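教示作業(ロボット)

ロボットにおける教示作業(きょうじさぎょう)とは、人間が手本となる動作を示し、その記録をもとにロボットに作業を行わせるための工程をいう。ティーチングとも呼ばれる。産業用ロボットの分野では、動作の通過点を一つずつ登録する作業を指すことが多いが、機械学習の分野では、多数の手本を集めて動作の規則を学習させる模倣学習の前段階を指す。本項では、後者を中心に、人の手または遠隔操作によって手本を与える方法を扱う。

概要

ロボットに作業をさせるには、関節の角度、手先の位置と姿勢、把持の開閉などを時間に沿って決める必要がある。対象物の位置が常に同じであれば、決められた軌道を再生するだけで足りる。しかし、布をたたむ、向きの揃っていない部品を拾う、食器を重ねるといった作業では、対象物の状態が毎回異なるため、一つの軌道を再生しても成功しない場合が多い。

そこで、条件を少しずつ変えながら同じ作業を繰り返し、カメラ映像と手先の動きを組にして記録する方法がとられる。一回分の記録はエピソード、またはデモンストレーションと呼ばれる。集められた記録は学習に用いられ、ロボットは映像などの入力から次の動作を出力する方策を得る。

方法の分類

教示の方法は、人間がロボット本体に触れるかどうか、また記録時にロボット本体を必要とするかどうかによって、おおむね次のように分けられる。

直接教示

作業者がロボットの腕を手で持ち、望む動作に沿って動かす方法。ダイレクトティーチングともいう。関節の摩擦や重力を制御側で打ち消し、軽い力で腕を動かせるようにしてから行う。手先にかかる力を作業者が直接感じられるため、はめ込みや研磨のように接触を伴う作業に向く。一方、作業者の腕や体がカメラに写り込みやすく、映像を学習に使う場合には配置に工夫が要る。また、二本の腕を一人で同時に動かすことは難しい。

遠隔操作による教示

作業者が離れた位置から操作装置を動かし、ロボットをそれに従わせる方法。操作装置には、ロボットと同じ関節構成をもつ小型の腕(リーダーアーム)、手の位置を検出するコントローラー、三次元マウスなどがある。リーダーアームを用いる方式では、関節の角度をそのまま対応させることができ、実現できない姿勢が入力されにくい。

遠隔操作では、記録される動作がロボット自身の動作であるため、学習時と実行時の差が小さい。短所は、通信や制御の遅れがあること、力の感覚が伝わりにくいこと、操作に慣れるまで時間がかかることである。力覚を操作側に返す装置もあるが、構造が複雑になる。

手持ちグリッパーによる教示

ロボットの手先と同じ、または似た構造の把持具を作業者が手に持ち、作業を直接行う方法。把持具にはカメラが取り付けられ、指先と対象物を近い位置から撮影する。手先の移動は、映像や慣性センサーから推定されるか、外部の位置検出装置によって求められる。指の開き幅は、目印の画像認識やエンコーダーによって記録される。

ロボット本体を用意せずに記録できるため、場所の制約が少なく、作業の速さも手作業に近い。ただし、人の腕では届いてもロボットの腕では届かない姿勢や、ロボットの速度の上限を超える動きが記録に含まれることがある。このような記録は、後の処理で除外するか、時間軸を引き延ばして用いる。

手先の構造

手持ちグリッパーの指は、平行リンクによって開閉するものと、直動案内に沿って動くものに大別される。平行リンク式は部品の数が少なく、樹脂の造形品で作りやすい。樹脂部品のねじ止めには、分解を繰り返してもねじ山が傷みにくいよう、金属のインサートナットを埋め込むことがある。指先には滑りを防ぐためのパッドが付けられ、対象物に合わせてゴム、発泡材、シリコーンなどが選ばれる。
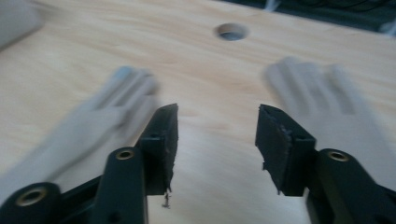

消耗と保守

真鍮色のねじ入りインサートを備えた濃色の樹脂リンクの先に、黒いパッドが左右一つずつ向かい合っている。左のパッドは内側の面が粗く毛羽立ち、右のパッドは内側の縁が欠けている。両者の間には何も挟まれておらず、合板の天板の木目が見える。

パッドの摩耗は、把持の安定性だけでなく記録の質にも影響する。表面が欠けると対象物との接触位置がずれ、同じ開き幅でも保持できる場合とできない場合が生じる。また、手先のカメラにはパッドが常に写るため、記録を集めた時期によってパッドの見え方が異なると、学習した方策がその違いに影響されることがある。記録に使う把持具とロボット側の把持具とで、パッドの種類や取り付け位置を揃えておくことが望ましい。

保守の基準は現場によって異なる。Heinonenの作業手順では、20エピソードごとに指先を目視し、100エピソードで開閉幅の校正をやり直すと定めている。Merkanoの手順書は回数を基準とせず、毛羽立ちや欠けが把持面に及んだ時点で左右を同時に交換するとしている。片側だけを交換すると左右の厚みに差が出て、閉じたときの中心がずれるためである。

記録の手順

一般的な記録は、次の順序で進められる。

準備
作業台を片付け、使用する対象物と初期配置の範囲を決める。カメラの露出とピントを固定し、把持具の開閉幅を校正する。位置を映像から推定する方式では、特徴の少ない無地の面だけが視野を占めると推定が不安定になるため、視野に模様や物の輪郭が入るようにする。

試行
本番の前に数回の試行を行い、開始姿勢と終了姿勢を確認する。開始姿勢が毎回大きく異なると、記録を区切る処理が難しくなる。

本記録
対象物の位置や向きを変えながら作業を繰り返す。一回の長さは作業によるが、卓上の単純な移し替えでは60秒以内に収めることが多い。途中で失敗した場合、記録を破棄する方式と、失敗から立て直すまでを含めて残す方式がある。

確認
記録した映像を再生し、対象物が視野から外れたもの、位置の推定が途切れたもの、終了条件を満たさないものに印を付ける。

記録の質に関わる要因

映像のぶれ
手先のカメラは把持具とともに動くため、速い動作では背景や近くの物が流れて写る。対象物に近づく場面でぶれが大きいと、学習に必要な位置の情報が失われる。露光時間を短くする、照明を増やす、接近時だけ動作を遅くするなどの対策がある。

作業者による差
同じ作業でも、つかむ位置、近づく方向、持ち上げる高さは作業者によって異なる。多様な動作を含むことは変化への対応に役立つが、同じ状況で相反する動作が混在すると、方策の出力が定まりにくくなる。Fotwoodの卓上作業の記録では、4人の作業者について、つかむ位置と置く向きだけを統一し、途中の経路は各自に任せている。

停止時間
作業者が考えたり様子を見たりするために手を止めた区間は、そのまま学習すると、ロボットが同じ場所で止まり続ける原因となる。長い停止は後処理で取り除かれるが、液が垂れ終わるのを待つような、作業上必要な停止まで削らないように区別する。

初期配置の偏り
作業者は無意識に、扱いやすい位置へ対象物を戻すことが多い。配置を乱数で決める、作業台に格子の印を付けて順に使うなどの方法で偏りを抑える。

記録の形式

記録には通常、映像、手先の位置と姿勢、指の開き幅、時刻が含まれる。遠隔操作では、これに各関節の角度と操作装置からの指令値が加わる。指令値と実際の値は遅れや負荷のために一致しないことがあり、どちらを学習の目標とするかを記録の説明に明記する必要がある。

センサーごとに取得の周期が異なるため、時刻を合わせる処理が行われる。合わせ方が不正確であると、映像では指がまだ開いているのに、数値の上では閉じているといった食い違いが生じる。Huvovの記録形式では、各エピソードの冒頭で指を二度開閉し、その動きを映像と開き幅の数値の両方から読み取って時刻のずれを補正する。

各エピソードには、作業の名称や指示文、成否、使用した把持具の番号などが付記される。把持具の番号は、校正値の取り違えを調べる際に用いられる。

安全

直接教示では、作業者がロボットの可動範囲内に入る。このため、速度と力の制限、手の届く位置への非常停止装置の設置、教示に切り替えたことの表示などが必要となる。遠隔操作では、操作を始めた瞬間にロボットが操作装置の姿勢へ急に移動しないよう、両者の姿勢を合わせてから追従を開始する。

手持ちグリッパーではロボットが動かないため、接触や挟まれの危険は比較的小さい。ただし、把持具の重さは手首への負担となり、長時間の記録では休憩を挟むことが求められる。

関連項目

模倣学習
遠隔操作
エンドエフェクタ
オフラインティーチング
力覚提示

カテゴリ:ロボット工学 | 産業用ロボット | 機械学習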